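We use cookies to remember your settings and to see which pages get read. Accept | Manage preferences

# Treltow Wash Log

Hello, and thanks for having a look! The Treltow Wash Log is a plain spreadsheet of what happens to household fabrics when ordinary people wash them at home. I started it in January after shrinking a jumper I was very fond of, and it has grown a good deal since (my evenings haven't recovered).

## What's in it

There are 3000 rows, one for each item in each wash. Every row has the fabric, the weave or knit as best we could tell, the temperature, the spin speed, how it was dried and a measurement before and after. The notes column is my favourite bit – people write all sorts in there, and I've left the spelling alone.

Most rows come from homes in Treltow and Cadidbridge. Titilayo Danladi sent in a huge batch of towels and bedding, which is why cotton is so heavily represented. If you want silk or linen, you'll be disappointed for now.

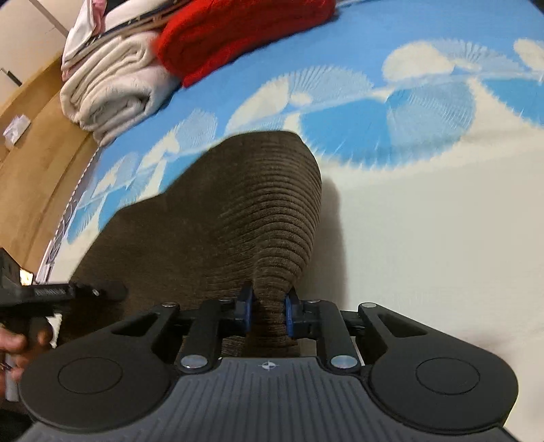

*Dark brown ribbed cloth on a patterned bed sheet.*

## How to measure

Lay the item flat, smooth it with your hands and don't pull. Ribbed things are a pain, they stretch if you so much as look at them, so please measure those twice and put down the smaller number. Sutrisno Nugroho wrote a little script called `nnaji` that flags anything odd, and it caught me claiming a pillowcase had grown to 100 times its size. Sorry about that one!

## Known problems

- Temperatures are whatever the dial said. One old machine in Brinmont has a 90 setting and I have my doubts about it.
- "Air dried" covers both outdoor lines and radiators. I'd like to split these.
- Version 5 renamed `spin` to `spin_rpm`, so older scripts will need a tweak.

## Using it

Do what you like with the data, just mention the log by name if you publish something. New rows are very welcome – copy the blank template, fill it in and send it over. I usually merge them at the weekend.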